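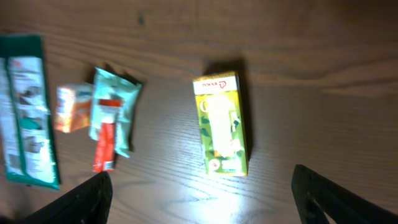

Packaged goods on the wooden table: green-bordered packet, orange-and-white box, teal pouch with the slim red pack across it, and the yellow-green carton.

Midari Pantry Table
README, last revised 3/21/22

Welcome, and thank you for taking the time to read this before opening the folders. Midari is a collection of photographs of everyday packaged groceries and small household packets, set out on a table the way they might land when you come home and empty a shopping bag. We put it together for people who study how packaging looks in ordinary use - creased, lying on its side, half under something else - and we hope it will be of use to teachers and designers as well.

What is in it

There are 2,000 photographs in the full set and a smaller set of 800 that we suggest starting with, as it downloads quickly and has a fair sample of everything. The items are boxes, cartons, pouches, flat packets and slim tube-like packs. Printing on the packages is in more than one language. The upright carton in the opening photo, for instance, carries red Hebrew lettering on a white band, with a green leafy pattern underneath.

How the tables were laid

Kendra Kowalchuk and Dae-han Hwang did nearly all of the laying out, over the better part of February, and they had a nice loose way of going about it. Things were put down by hand and mostly left as they fell. Pouches were not smoothed flat. If one packet ended up lying over another, it stayed there, and we are very glad it did, because those overlaps have been the most useful part of the whole collection for our own work at Testhorpe.

Labels

Each item has a shape (box, carton, pouch, flat packet, tube-like), one or two main colors, and a note on how it rests: upright, flat, on its side, or leaning. Colors are everyday words. We had a long and friendly argument over teal and mint, and in the end Manon Vachon ruled that either is fine. So please treat the two as one color when you search, or you will miss things!

Brand names are written down only when the person labeling could read them plainly. Where the print was blurred, the field says "unreadable" and we left it at that. Please don't fill these in by guessing.

Things to know before you use it

Glare is common. The wood has a bit of shine to it, and a bright patch often shows up on the table or on the front of a package. Some fronts are so washed out that the middle of the design is lost. We kept these.

Packages at the sides are often only partly in view. They are labeled all the same, with "partial" in the notes column.

The 9 spreadsheets in the labels folder share the same column order, apart from the one for pouches, which has an extra column for creasing. Jerome Barredo means to bring it into line with the others.

Using and sharing

You are welcome to use the photographs for teaching and research. For anything to be sold, please write to us first. The artwork on the packages belongs to its owners.

Corrections go to Harpreet Bergeron at the Garside office. Send the photo number and the row, and she will fix it in the next revision.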